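Sterden Desktop Cosmetics Organiser, Light Pink

Home / Bedroom and Bath / Desktop Storage

If your moisturiser, lipsticks and hair ties all live in one big heap beside the mirror, you're going to love this. The Sterden is a wooden organiser with an open top and three drawers, small enough for the end of a dressing table and roomy enough for most of what you reach for in the morning.

The tall compartment on the left is our favourite bit. Hairspray, toner, a big bottle of body lotion, brushes standing in a cup, they all go in upright and you can still get them out with one hand! The right side steps down in rows, so the bottles at the back don't hide behind the little things in front.

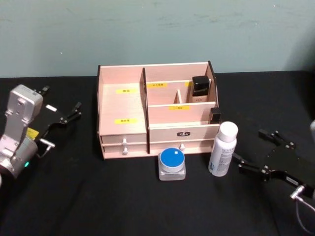 Lipsticks get their own row, and it's labelled for them (the labels are in Chinese, small and yellow, and they peel off if you'd rather arrange things your own way). The narrow slots are good for mascara and eyeliner too.

Then there are the drawers. Two smaller ones are stacked on the left and a wider one runs along the right, all with white round knobs. We keep cotton pads in the wide one, and earrings and bobby pins in the others. Chunky jars of cream are happier sitting out in front, where the lid has room to come off.

Details
Colour: light pink with dark edges
Drawers: 3
Weight: 890 g
Delivery: flat, with screws and knobs in a bag
Assembly: about 5 minutes, small screwdriver needed
Care: wipe with a barely damp cloth, dry straight away

We had 200 in for August and they went quickly, so we've ordered more. The Gritura drawer liners fit the wide drawer if you trim one side.

Also in this range: Igwe brush cup, Rarton mirror tray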